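Computer mouse

A computer mouse is a small pointing device that is moved by hand over a flat surface. Its movement is changed into the movement of a pointer on a screen. Most mice have two buttons and a wheel between them. The mouse is used together with the keyboard in offices, schools and homes, although touchpads and touch screens have taken over a part of its work.

Name

The device received its name from its shape. The early models had a cable coming out of the body, which reminded people of a tail. In English, the plural is usually "mice", but "mouses" is also found in some dictionaries. Many other languages use their own word for the animal, and some others took the English word without change.

Mechanical mice

For many years the usual type of mouse had a heavy ball on its underside. When the mouse was moved, the ball turned two rollers inside the body, one for each direction. The rollers turned small wheels with slots, and light passing through the slots was counted by sensors. This construction was cheap and simple to understand, but dust and hair from the desk collected on the rollers. The pointer then moved in jumps, and the user had to open the ring on the underside, take out the ball and clean the rollers.

Optical mice

An optical mouse has no ball. A small light shines on the surface, and a sensor takes many images of it every second. By comparing these images, the mouse finds out in which direction and how far it was moved. Such mice work on wood, paper and cloth, but clear glass and mirrors are difficult for most of them. Laser mice use the same principle with another source of light. 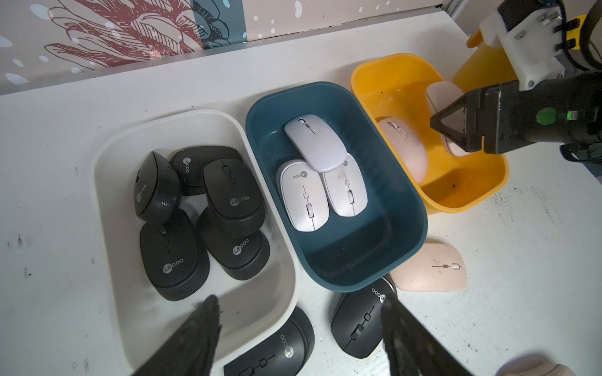

Wireless mice send their signals to the computer by radio. Many of them need a small receiver in a USB port, and others connect by Bluetooth. The power comes from a replaceable battery or from a built-in one which is charged by cable. To save power, the mouse goes into a sleep state after some time without movement. The outer body is commonly made of plastic, and its sides are often given a different surface from the top, as in the black Lecoo mice with ridged side grips, so that the fingers hold better when the mouse is lifted. Cases in other colors are also sold, mostly for home use.

Shape and hand position

Most mice are symmetrical and can be used with either hand. Models shaped for the right hand support the thumb better, but left-handed users cannot use them with comfort. Vertical mice hold the hand in a position similar to a handshake. A mouse which is too small for the hand makes the fingers bend strongly, and long work with it can be tiring for the wrist.

Collecting and reuse

Old mice are of interest to collectors, especially models with a ball and with an unusual connector. The Farahani collection in Diltbridge holds 2958 pointing devices, of which 19 are trackballs made for public information desks. Its catalog was last revised on 11 December 2023. Mice that no longer work are treated as electronic waste. Batteries should be removed before the mouse is handed in, and receivers should be kept together with the mouse they belong to.

See also: Trackball; Touchpad; Scroll wheel; Computer keyboard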